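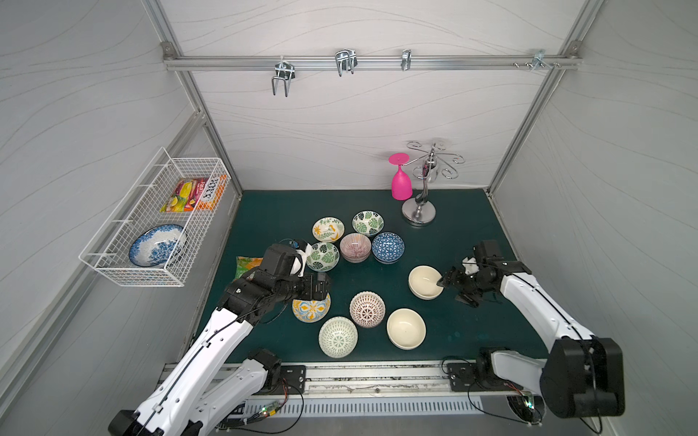 Share 4 Comments 0

Progress report to Goltska — kitchen and tableware strand
21/08/2020
From Itziar Peñalver, for Begoña Goicoechea

Sorry this is short, writing between deliveries. Main points first, detail after.

Overall: on track for the September opening of the tea room. Tableware mostly in. Storage half sorted. Budget fine so far.

Tableware. We went for mixed patterns in the end, as agreed on the phone. Florals, leaves, stripes, nothing that has to match. Donated and second-hand where we could, bought the rest from Alcantara. Spend to date is £224 against the line. The big blue and white floral bowl is staying as a serving bowl, Graça is firm on that. The cream one with the orange flowers and the white one with the monstera leaves are everyones favourites and will probably go first if anything gets broken. Pinkish-red striped ones stack well, so I'd like more of that shape if there's money left at the end.

Glasses. Stemware rack is chrome, hangs them upside down by the foot, takes up very little room. Bright pink goblet is the colour we'd like for the rest. Eusebio thinks too bright for a tea room. I don't agree — people remember a pink glass. Would like a yes or no from you before I order.

Storage. White wire baskets on the side wall work better than the shelf we first costed. You can see what's in them without lifting anything down. One problem, snack packets and crockery end up in the same basket. Snack packets at one end, bowl at the other. Fine for a day, not fine for an inspection. Plan is one basket for food and one for crockery, labelled. Second basket not yet bought.

Hanging rail along the back is aluminium and has taken the weight so far. Want to rearrange the fixtures on it when Vega is next in. Spacing isnt right for the ladles.

Work surface. Dark green, kept that. Bowls show up well on it and we need the laying-out space when we're sorting patterns for the tables. No spend here.

Still outstanding
— second wire basket
— decision on pink goblets (you)
— side plates, Codik quoted 44 days which is no good to us, trying Cemum
— dishwasher check on the patterned bowls. Some of the second-hand ones have no marking underneath and I don't want to lose the print. Hand wash only until we know
— labels

Money. £964 left in the strand. Side plates will take the biggest bite out of that whoever we go with. Receipts are with Graça, she'll scan them Monday and send seperately.

Risks. Only the plates really. If Cemum can't deliver we open with the bowls and borrow plates from the hall for a few weeks. Have asked, they said yes.

Need from you: goblets yes/no, and whether the plates can come out of the same line as the bowls or want a new one. Vega is covering for me Tuesday so copy her in.

Itziar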